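Collation (paperwork)

Collation is the putting of loose sheets in the right order before they are bound, stapled or filed. The word is also used for checking one copy of a text against another - see Collation (texts).

History

Early printers hung sheets to dry, then walked a long table picking up one of each. Slow work. Signature marks at the foot of the page helped, later page numbers. The Jesholm pattern table had 12 bays and was still in office use well after copiers came in.

Manual method

Still common for contracts, forms and anything with mixed page sizes. Stack is squared, fanned, checked by page number, squared again. Over 500 sheets is usualy split into batches.
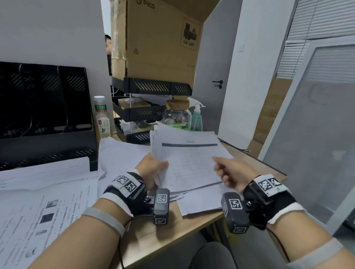
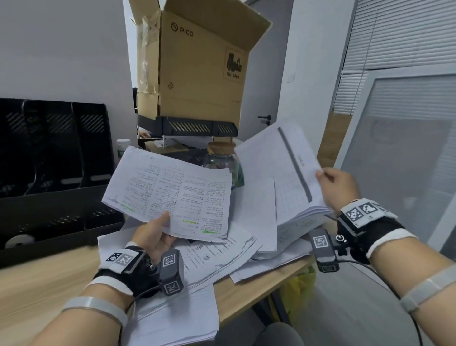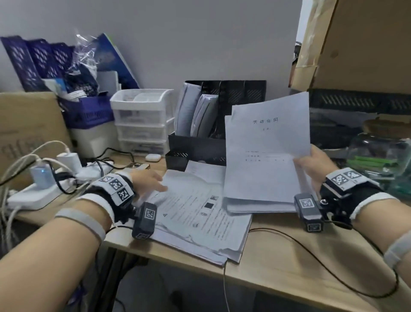 Sorting printed papers by hand at a desk. Last picture: a labor contract, title page forward.

Machine collation

Bin sorters, 9 or 14 bins on most small models. Prallero and Balturance both made desktop types, Prallero's with a foot pedal. Misfeeds common in damp weather.

See also

Bookbinding
Filing
Dong fold
Page numbering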